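Sincombe Workshop > Notebooks > Toy Table
Search this notebook
Filed under: Bench notes, Sorting & storage

March, a little after 9 in the morning

Started on the toy basket today, with a big mug of tea and good intentions. Hala Filali has been asking me to write down what lives in it, so that whoever sets the table next can put things back the way they were, and I promised her I would (I think I promised in the fall, too). The master list from the Tawfik cupboard runs to 101 items, and I don't mean to copy it all out, only the things I kept muddling.

The spiky balls belong together on the list, whatever their color. The wooden cubes go under blocks, and the hamburger goes under pretend food even though I always look for it under plush – my own fault, I once filed it there. Crushed cans stay in the basket. They look like trash and somebody from Janditden very kindly threw a batch away last time, so please leave them be!

Cloths are my real worry. I like one spread over the toys so there is something to dig under, and the smaller one bunched on top of it. Folded flat they just look like laundry, and folks walk right past.

The basket on the green cloth:

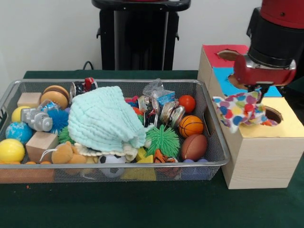
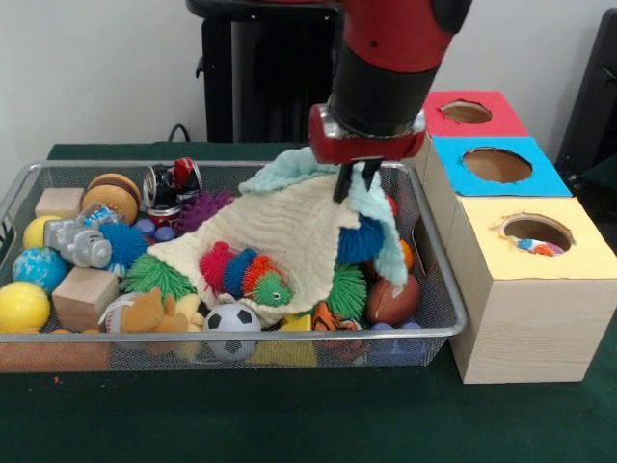

I would still like a second basket of the same mesh. Rurkalar had one listed at 27 dollars, item 1430 in their catalog, and I've asked Hala whether there is anything left in the supplies budget for it. If it comes, the plain balls can move over and the bigger plush can have some room at last – the bear always ends up squashed.

Still to do: new labels for the Tawfik shelves, and wash the cream cloth on gentle.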